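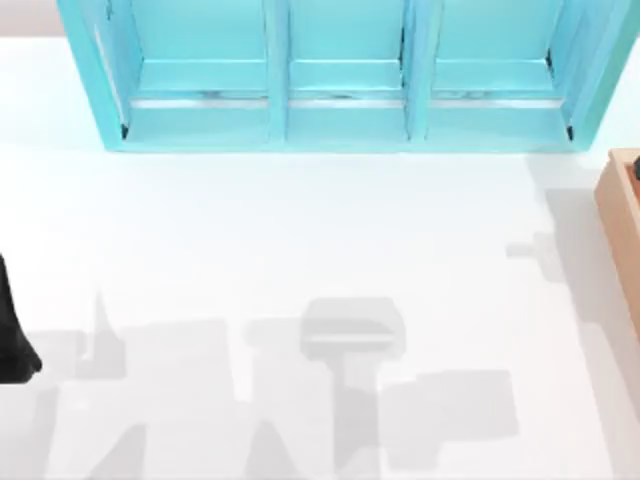

*Open shelf unit, three compartments side by side.*

Updated March 8, 2023. Quick notes for Tumum households while the curfew order stands. Parliament voted to extend it another 30 days, and the crossing at Gu is still shut to trucks, so deliveries are going the long way via Farkberg. Expect gaps in the stores. Please don't panic buy.

**Curfew nights**

- Home by 11, no exceptions for dog walks. Walk the dog early.
- ID by the front door, in the same spot every night. Patrols do knock.
- Curtains closed before lights on. Thick blanket and clothespins work fine if you have no blackout fabric.
- Phones charged by supper – the power tends to go after that.

**Water**

Fill pots and clean soda bottles while the pressure is good. Lids on. Write the date on masking tape, not on the bottle, marker never comes off. Bathtub water is for flushing and mopping only. Ours holds 80 liters if you plug the overflow.

**Windows**

Tape doesn't stop glass breaking, whatever your uncle says. Move beds away from the window wall instead. Ulla Hakala hung an old quilt on the inside and it keeps the draft out too.

**Cooking with no power**

1. Soak beans in the morning.
2. Boil 11 minutes when the gas or power is on.
3. Lid on, wrap the pot in towels, into a cooler or a box of blankets. Leave it till dinner.

Take kidney beans out of this one, they need a proper full boil the whole way trough.

Never bring a charcoal grill indoors. Not the hallway, not the enclosed balcony.

**Papers**

Birth certificates, deeds, vaccine cards – zip bag, squeeze the air out, one bag per person. Zhenhua Yu got held up at the Mutau checkpoint for half a day over a missing car registration. Photocopies were accepted last July but aren't now.

**Radio**

Council bulletin repeats at 19 minutes past the hour. Spare batterys in the same drawer as the radio. Take them out of anything you don't use, old ones leak.

More on candles and fridge stuff when I get a minute.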